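Teaching by Demonstration, Unit 4: Recording a Two-Arm Grocery Task
Course notes, Leltik Robotics Program
Notes kept by Vilja Laitinen

Read this before your first session on the rig. You should already know how to start the arms, stop the arms and clear a fault. If you don't, go back to Unit 2.

There are two common ways to show a robot a task. In hand guiding, you hold the arm itself and move it through the motion. In remote control, you stand apart from the robot and your own movements or a set of controls drive the arms. Unit 3 used hand guiding with one arm. This unit uses remote control, since one person can't push two arms and close two hands at the same time.

A recording has two parts: what the robot sensed and what the operator told it to do. Both are saved with the same clock. The wrist view matters most in the last part of a reach, when the arm can block the head view.

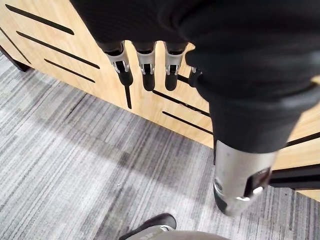
Fig. 4.1. Wrist view with the hand next to the cabinet front.

Check the wrist view before you record. If a sleeve or cable covers the fingertips for most of the motion, stop and fix it.

The task is picking produce from a display and putting it in a basket. One demonstration is one item, from the start pose to the release and back. Do not string several items together. Say the name of the item out loud before you start, so the label can be checked later.

Decide which arm does what and keep to it. An arm can pick while the other steadies the basket. If you switch roles halfway through a set, start a new set.
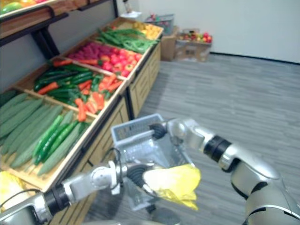
Kerttu Hämäläinen wrote in the margin of last term's copy that beginners should practice the steadying arm alone first, because they forget about it once the picking arm starts to move. I agree, and the practice runs don't need to be saved.

Grip choice. Long items and leafy items behave differently. With a cabbage, taking the stalk end gives the fingers something firm to close on. Approach slowly, close, wait one beat, then lift. The wait makes the grasp easy to find in the data.
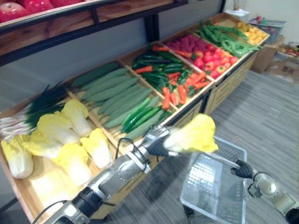

Fig. 4.2. Napa cabbage held by the stalk end, clear basket on the floor.

Lower the item before you open the gripper. A drop from height may land in the basket, but the robot will learn the drop too.

Mistakes. A small correction in mid-reach is fine and should be kept. A collision, a fault or a long pause while you think is not. Mark those runs as rejected and leave them in the folder. Don't delete anything.

Between runs, bring both hands back to open space and let them settle.

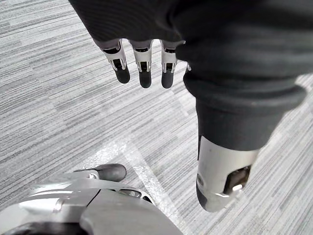 Then check that the fingers are fully open and start the next run. Each pair records 50 accepted demonstrations. The shared Lenero set stands at 2367 runs, of which 1558 are accepted, and yours will be added to it.

For next time: replay 2 of your accepted runs and write down where the grasp begins and ends in each. Send the times to Eetu Laaksonen by Sunday.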